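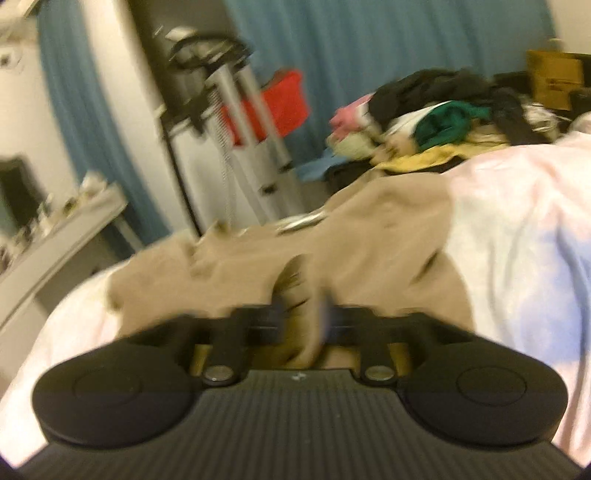
¿Por qué se arruga la ropa?

Seguro que te ha pasado alguna vez: te quitas la camiseta, la dejas hecha un ovillo encima de la cama, te vas a jugar y, cuando vuelves por la noche, parece un mapa lleno de montañas y ríos. ¿Quién ha dibujado todas esas rayas? Vamos a averiguarlo con calma, que para eso tenemos toda la tarde.

Si miraras un trozo de tela con una buena lupa, verías muchos hilos que se cruzan, unos por encima y otros por debajo, como las tiras de una cesta. Y cada hilo está hecho de fibras todavía más finas. El algodón, por ejemplo, viene de una planta, y dentro de sus fibras hay unas cadenas larguísimas y diminutas que se agarran unas a otras, un poco como cuando tú y tus amigos os dais la mano en el patio.

Cuando la tela se dobla y se queda aplastada bajo otras prendas, algunas de esas manos se sueltan y vuelven a agarrarse en otro sitio. ¡Y ya está, tenemos una arruga! El calor y la humedad ayudan mucho a que las manos se suelten, y por eso una camisa sudada se arruga tanto.
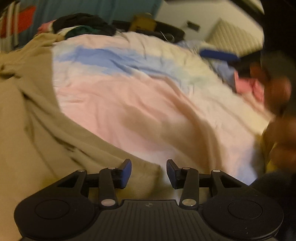 Con un edredón pasa algo parecido, aunque como es gordito y mullido hace pliegues grandes y redondos, de esos que parecen olas - si te tumbas y los miras muy de cerca, más todavía. Una manta que se deja caer de cualquier manera también forma valles y crestas, y una montaña de ropa a los pies de la cama tiene arrugas hasta por dentro, donde no las vemos.

Y la plancha, ¿qué hace? Pues lo mismo, pero al revés: con el calor y un poquito de vapor las manos se sueltan otra vez, y con el peso se vuelven a agarrar cuando la tela ya está lisa.

Prueba tú en casa

Busca 2 pañuelos de algodón iguales. Moja uno, escúrrelo bien y haz una bola con cada uno. Ponlos bajo un libro gordo (con una bolsa de plástico en medio, para no estropearlo) y espera hasta el día siguiente. Después ábrelos sobre la mesa y pasa la mano por encima. ¿Cuál tiene más arrugas? Dibújalos los dos en tu cuaderno.

Texto: Rosalba Bassi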